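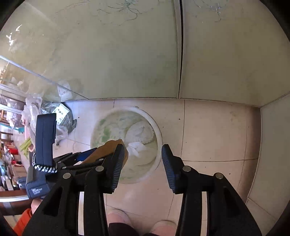

Our project asked whether the moment of release in a household disposal task can be found automatically from video recorded with two hand-held grippers. Release is the point at which an object leaves the fingers and belongs to the bin. For a bin task it is the one event a policy has to get right, and it is also the event our first model got wrong most often. A lined bin is harder to work with than we assumed when we wrote the proposal. The film is cloudy, it lets patches of green show through on one side, and crumpled white tissue lies against it in nearly the same color. When a flat brown piece reaches over the rim and its end passes behind a fingertip, a single view does not show whether anything is gripping it.

Team and setting
The group was Orathai Chuensuk (data collection), Shaohua Zou (labeling tool and model) and Gheorghița Sima (evaluation and this report). Vichien Khunthong supervised. Recordings were made in homes in Trillerville and Porkville between November and February. We named the dataset Drondano after the folder it started in, and the name stuck.

Data
Drondano has 667 recordings. Each one covers a single disposal, from first contact with the object to the hands moving away from the bin. Both grippers carry a wide-angle camera, so every recording has a left and a right view. We matched the two by timestamp and threw out recordings where the clocks had drifted apart. Orathai asked participants to use their own kitchens as they were and not tidy first. This made the footage harder to label, but an earlier set filmed on a bare lab floor had taught the model very little about clutter.

We labeled the release frame by hand in 300 recordings. The other 367 were used without labels for pretraining. From the labeled set we kept 100 recordings for testing and did not look at them until the model was final.

Labeling
Two of us marked each recording separately. If our marks were far apart we watched it together and agreed on a frame. Most of the disagreements came from thin, light things. Paper and plastic wrap often stick to a finger pad for a moment after the jaws open, and one of us was marking the opening while the other was marking the drop. We settled on the first frame in which the object is clear of both pads. Shaohua then went back and redid the early labels under that rule, which took most of January.

Method
We compared three ways of finding the release frame.

The first used jaw width only. It marks release when the jaws open past a fixed threshold near the bin.

The second used one camera view. A small video network reads a short window of frames and gives each frame a score, and the highest score is taken as release.

The third used both views and jaw width together. The network is the same, with the second view and the width signal added before the last layer.

Results
Jaw width alone did well on hard, compact objects and badly on everything else. It marks release too early when something sticks, and it gives false marks when a person opens the jaws to take a new grip over the bin — a habit several participants had with long, flat pieces.

The single-view network handled sticking objects better. Its errors were mostly cases of hiding, with the object behind a fingertip or below the near rim. It also made mistakes on white objects over a pale liner, and we had expected more of these than we found.

Using both views and jaw width gave the best result on the test recordings, for every type of object we tracked. The gain was largest for flat items. For small hard objects it was too small to matter, and the simple threshold would be good enough there.

Problems
Glossy cabinet doors caused trouble that we did not plan for. Reflections of packaging and of the grippers moved in the doors next to the bin, and the network sometimes scored the reflection. Cropping the view closer to the bin helped, though it also removed the approach, and scores on fast disposals went down. We kept the full view in the final version.

Feet and sleeves near the bottom of the view did no measurable harm.

Further work
Somkiat Wattanapong, from the Sangkhawat lab, has offered us time on a two-arm station in the spring. The plan is to train one policy on hand-marked release frames and a second on automatic ones, then compare them on the same bin. We would also like to add soft bags standing on the floor with no bin around them. The labeling rule will need changing first, as it assumes a rim.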